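Modul Automatisierungstechnik, Wahlpflicht
Skript zu Einheit 4: Beschaffung und Budgetplanung für einen Manipulationsarbeitsplatz
Stand: Juli 2024
Dozentin: Sumathi Chettiar

4.1 Worum es in dieser Einheit geht

In den Einheiten 1 bis 3 wurden Kinematik, Greifer und Sicherheitsfunktionen behandelt. Jetzt geht es um die Frage, was ein Arbeitsplatz mit Roboterarmen kostet und in welcher Reihenfolge man ihn bestellt. Durchgehendes Beispiel ist der Tischaufbau für Haushaltsaufgaben, intern Projekt Polleck. Die Aufgaben dort sind Greifen, Einräumen und das Bedienen von Türen und Griffen.

Voraussetzung ist, dass Sie die Begriffe Traglast, Reichweite und Wiederholgenauigkeit sicher verwenden. Wer hier Lücken hat, liest bitte Einheit 1 nach.

4.2 Vom Arbeitsinhalt zur Stückliste

Beginnen Sie die Planung mit den Handgriffen, die der Arbeitsplatz leisten soll, und schreiben Sie zu jedem Handgriff die beteiligten Gegenstände auf. Erst danach werden Arme und Greifer ausgewählt. In der Praxis läuft es oft umgekehrt: Der Arm ist schon bestellt, und die Gegenstände werden passend gesucht. Das führt regelmäßig zu Nachbestellungen.

Ein Teller, der hochkant in einem Ständer steht, wird am Rand gefasst. Der Greifer braucht dafür schmale Finger und seitlich genug Platz. Eine Tasse am Haken verlangt eine andere Anfahrt, und bei einem Kleinofen bestimmt der Türgriff, aus welcher Richtung der Arm kommen muss.
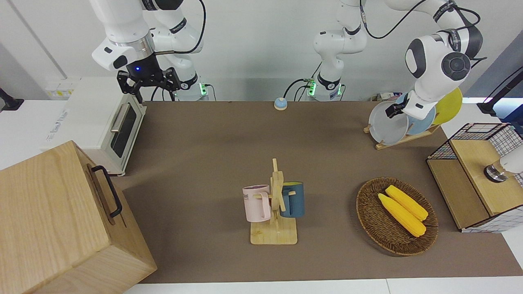
Für die Stückliste werden vier Gruppen gebildet:

Gruppe A: Arme, Greifer, Steuerung, Kabelsätze
Gruppe B: Tisch, Auflage, Halterungen
Gruppe C: Requisiten, also alle Gegenstände, mit denen gearbeitet wird
Gruppe D: Verbrauch und Ersatz (Greiferfinger, Stecker, zerbrochenes Geschirr)

Gruppe A macht den größten Teil der Summe aus und wird in Anträgen meist sorgfältig begründet. Gruppe C und D fehlen häufig ganz. Im ersten Antrag für Polleck stand für Requisiten kein eigener Posten; Teller, Tassen und Ständer liefen über die Laborkasse. Der zweite Antrag enthielt dafür 893 Euro, aufgeteilt in Erstausstattung und Ersatz.

4.3 Ein Arm oder zwei?

Zwei Arme verdoppeln den Posten für Arm und Greifer. Die übrigen Kosten steigen nicht im gleichen Verhältnis. Tisch und Auflage werden einmal gekauft, müssen aber größer ausfallen. Die Zahl der Leitungen nimmt zu, ebenso der Aufwand für Kollisionsprüfung und Einmessung.

Folgende Punkte sind vor der Entscheidung zu klären:

Gibt es Handgriffe, bei denen ein Gegenstand gehalten und gleichzeitig ein anderer bewegt werden muss? Wenn nein, genügt für den Anfang ein Arm.
Überschneiden sich die Arbeitsräume so weit, dass eine Übergabe möglich ist?
Reicht der vorhandene Stromkreis für beide Steuerungen und die Geräte auf dem Tisch?
Wer betreut den zweiten Arm nach Ende der Projektlaufzeit?

Die letzte Frage gehört in den Antrag, auch wenn das Formular sie nicht vorsieht.

4.4 Angebote vergleichen

Für die Übung liegen zwei Angebote vor, eines von Trultura und eines von Stekeo. Sie sind unterschiedlich aufgebaut und lassen sich nicht direkt über die Endsumme vergleichen. Trultura rechnet Greifer und Kabelsatz in den Armpreis ein. Stekeo führt beides getrennt auf und nimmt eine Einweisung als eigene Position hinzu.

Übertragen Sie beide Angebote in das Schema aus 4.2. Positionen, die in einem Angebot fehlen, bleiben nicht leer. Tragen Sie den Listenpreis eines anderen Anbieters ein und kennzeichnen Sie ihn als Schätzwert. Achten Sie außerdem auf:

Lieferzeit: Trultura nennt 54 Tage, Stekeo 90 Tage, jeweils ab Auftragseingang.
Gewährleistung auf Greifer und bewegte Leitungen
Preis und Verfügbarkeit einzelner Ersatzteile
Zahlungsziel und Versandkosten

Steckverbinder und Leitungen werden beim Vergleich gern übersehen. Klären Sie für jede Leitung Länge, Steckertyp und Verlegung. Eine Leitung, die über die Arbeitsfläche geführt wird, kann im Fahrbereich des Arms liegen und muss im Layout eingezeichnet sein. Das gilt auch für die Netzkabel der Geräte, die als Requisiten auf dem Tisch stehen.
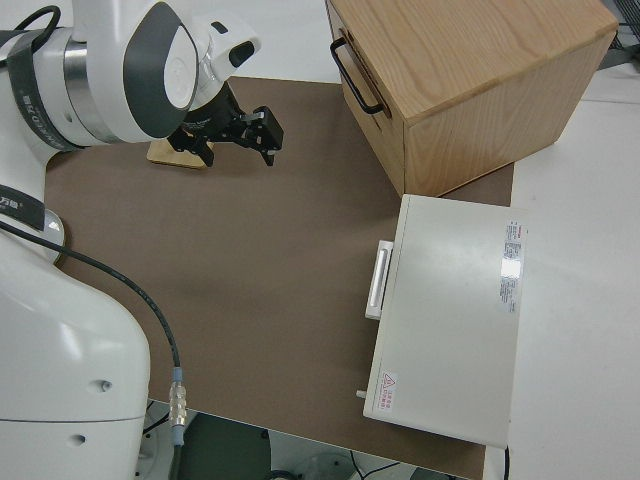 4.5 Zeitplan und Mittelabfluss

Haushaltsmittel sind an das Kalenderjahr gebunden. Ein Antrag, der im Februar gestellt wird, lässt bei der längeren der beiden Lieferzeiten noch genug Raum für Abnahme und Rechnungsprüfung. Bestellt wird in dieser Reihenfolge:

Schritt 1: Gruppe A, wegen der Lieferzeit.
Schritt 2: Gruppe B, sobald die Maßzeichnung der Armsockel vorliegt. Die Tischplatte wird erst danach gebohrt.
Schritt 3: Gruppe C, nach Festlegung der Handgriffe. Jede Requisite wird in 2 Exemplaren gekauft, damit bei Bruch mit demselben Modell weitergearbeitet werden kann.
Schritt 4: Gruppe D, nach der Abnahme.

Für die Halterungen wurde bei Polleck die Werkstatt Alipour beauftragt. Bei Einzelanfertigungen muss die Zeichnung dem Angebot beiliegen, sonst ist eine spätere Reklamation schwierig.

4.6 Aufgaben zur Vorbereitung

Wählen Sie drei Handgriffe aus dem Küchenbereich und legen Sie eine Stückliste in den Gruppen A bis D an.

Vergleichen Sie die beiden Angebote nach 4.4 auf höchstens einer Seite. Schätzwerte sind zu kennzeichnen.

Zeichnen Sie ein Layout des Tischs in der Draufsicht mit Sockeln, Requisiten und allen Leitungen.

Abgabe als PDF über die Kursseite. Die Angebote liegen dort im Ordner zu Einheit 4.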